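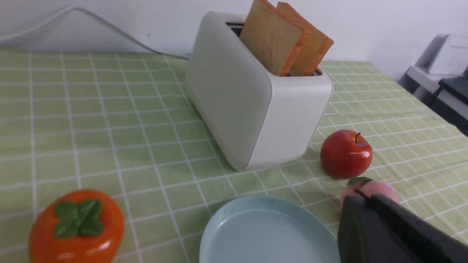
3.2 Debounced requests. Kevov sends one fetch per keystroke, so stale replies can land last. We cancel the older call and wait 100 ms. Grid layout of the results, like the square tiles under the white toaster, is left to CSS.
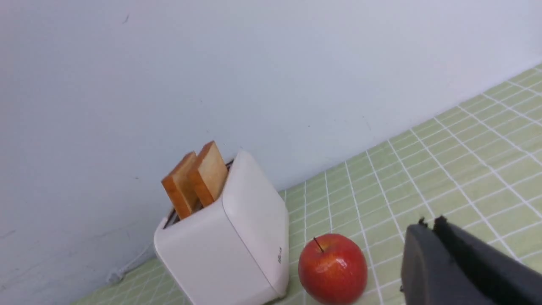 Figure 2. Toaster with two slices, apple at right.

Test log: 2,567 requests, replayed in Ement. Two stale replies got thru, both on retry. Pandey's patch drops the retry timer on cancel; not yet merged

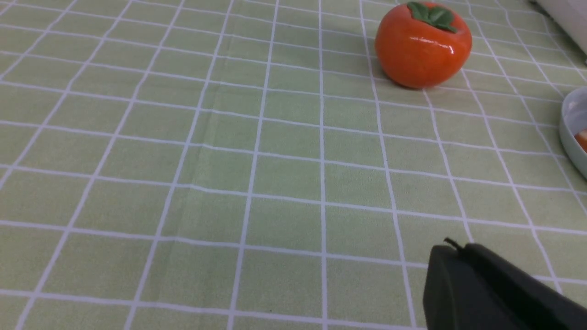

and so not part of teh numbers given in 3.3.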